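November 24, 2023

Second week with the Stivix cells on the labeling side. Both ran the full shift. Output on the Wulton order was up again, and the overtime sheet is blank for the first time since April.

Changes to my own job so far. Before: five hours a day at the bench, hand-marking lids and return boards, the rest on paperwork. Now: one hour at the bench, for odd sizes the cell will not take, and the rest split between loading, checking and writing fault notes. My wrist is better. My back is the same, as loading is all bending.

The fault notes take longer than anyone planned for. The form from Forilden has fields for time, arm, task and stop code, and the stop codes do not match what we see on the floor. Code 2 covers a dropped part, a missing part and a part put in upside down. I have started writing the real cause in the margin. Asked for a free text field. Was told it goes on the list.

Pay grade is still open. Loading is graded below marking, checking is graded above it, and we do both. The answer at the shift meeting was that it would be looked at in the new year. Two people from the old marking bench have put in for transfers to Berge. I have not. The drive is more than 100 minutes a day and the work there will go the same way – only later.

Noise is lower than with the old line. Talk is lower too. At the bench we sat facing each other; at the cells we stand apart and watch our own side. I eat lunch earlier now to catch the packing crew.

Checked the spare tooling list before leaving. Short of felt tips and table clamps. Order goes in tomorrow.

The handwriting task is the one I would keep on my checking sheet for now, as a misread letter gets through more easily than a missing one. The reference text has to be compared word by word, and a board that reads "Smile, stay" in red, with the next letter only started and the marker still in the right gripper, gets no mark on my sheet either way. I check spelling, slope and spacing on finished boards only. Slope is the usual complaint – the line climbs to the right, and the form has no field for it.
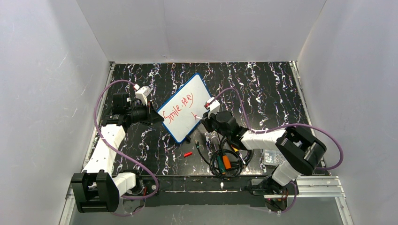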